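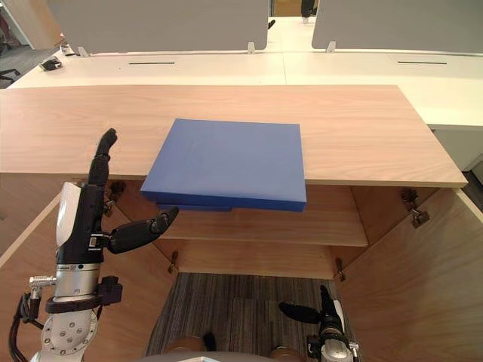

Skidis old town, which hotel for 2 nights?

Posted in December by tramline_tess

Going to Skidis for a long weekend, never been. Down to two places. The Kandbridge, right on the market square, or the Adeleke which is a bit further out near the river. Kandbridge is 85 a night without breakfast, Adeleke is a little less and breakfast is in. Arriving by train, one wheeled case, bad knee. Anyone stayed at either?

mopsy44
Kandbridge every time. You walk out the door and you're there. Square, cathedral, all the cafes. Rooms small but clean, bed was good. Ask for the back, the front gets the bells.

gravelroad
Disagree. Square is loud till late and they start setting up the market at like 5 in the morning. Crates, vans, shouting. We moved rooms and still heard it. Adeleke is dead quiet and the breakfast is a real one, eggs, warm rolls, decent coffee.

mopsy44
Never heard a thing at the back. Which floor were you on?

gravelroad
First. Back room, over the kitchen yard. So pick your noise I guess.

tramline_tess
Thanks both. How is it from the station with a case? Cobbles?

halfboard_hal
Cobbles all the way from the station to the Kandbridge and uphill for the last bit. Not fun with a knee. Take tram 11, gets you to the bottom of the square, then a short walk. For the Adeleke its the same tram but stay on, stops almost outside. Buy the ticket before you get on, driver won't sell you one.

mopsy44
Uphill is pushing it. It's a slope.

halfboard_hal
Its a hill if you've got a suitcase.

pennywhistle
Does the Kandbridge have an elevator now? Didnt when I went. Two flights of twisty stairs, and the guy at the desk was nice about carrying bags but you still have to get yourself up there.

mopsy44
Yes, small one. Fits one person and a case. Doesn't go to the top floor though so say so when you book.

gravelroad
Adeleke has a proper one, goes all the way up.

tramline_tess
Ok leaning Adeleke. Is it boring out there at night? Don't want to be taking the tram back for dinner.

pennywhistle
Couple of places by the bridge. The fish one is good, closes early. Other one is pizza, fine, nothing special. Otherwise you're on the tram, last one back is before midnight so check the board.

halfboard_hal
Wouldn't call it boring. River walk is lit and its flat.

mopsy44
Still say you'll regret not being on the square, esp in December with the stalls up. Thats the whole point of going.

tramline_tess
Booked the Adeleke, river side. Will go up to the stalls in the daytime. Sorry mopsy! Will post when I'm back.

mopsy44
Lol ok. Get the plum dumplings, stall by the fountain.

Contact us | Forum rules | Copyright Kondex Travel Boards | Back to top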